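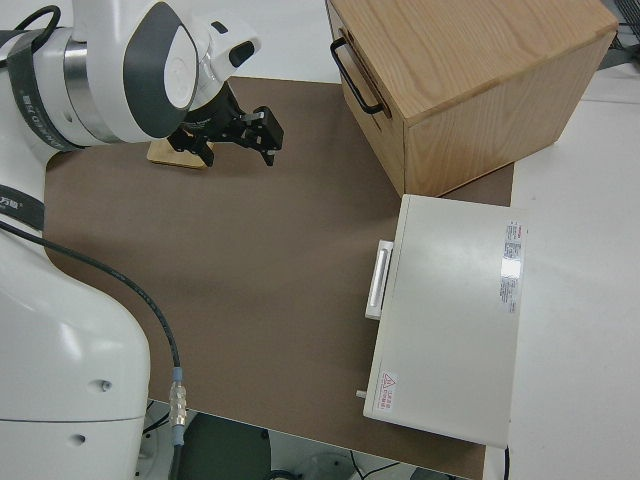 Shadi Harb wrote under my last post that a box is only as good as its handle, and that I should quit fussing over lids until I'd sorted out what people grab. I read that over breakfast and have been walking around the house pulling on things ever since!

So this one is all about handles. I love handles. I didn't know how much until I started paying attention to them (my drawers have never been opened so often).

Take the light oak box with the black metal handle. It has everything I like in one small piece of woodwork. The grain shows beautifully across the top, and then there's that plain black U on the side, very dark against the pale wood. Oak with black metal gets me every time. I had been planning to put brass on everything in the hallway, and now I'm back to black, which means the two brass pulls I bought in November are going to my sister.

The off-white metal case is a completely different animal. Flat, pale, with a silver bar handle on a white mount, so the bar is the one bit that catches your attention. I used to think a bar handle on something that low would look fussy, but I've come around completely. It looks crisp! And a bar gives you room for your whole hand, or at least most of it, where a little knob leaves you pinching away with two fingertips.

Both of them look so good on brown, too. I've become a real believer in a big mat on a white table. White on its own shows every crumb and pencil mark, and anything pale you set down on it more or less vanishes. Put a brown mat under the same things and suddenly the oak looks warmer and the off-white looks like a color somebody chose. Get one with rounded corners if you can. The square ones curl up on me.

Now for the shopping part, which I've been saving up. Majali has a page of handles that goes on forever, and I looked at 100 of them before I made myself stop and eat lunch. Skallex has fewer, but I like the shapes better, slightly chunkier and with softer ends. I ordered 4 from Skallex in matte black for the hallway drawers, and they'd better match each other, because the last set I bought (different shop, long story) had one that was clearly shinier than the rest.

A tip if you're swapping your own: measure between the centers of the screw holes and write it down before you go anywhere near a store. I went by eye the first time and ended up filling holes all afternoon with wood putty.

Shadi, I'm leaving the lids alone for now. Tell me what you have on your kitchen drawers, though, and whether you'd mix bars and U shapes in the same room. I'm very tempted!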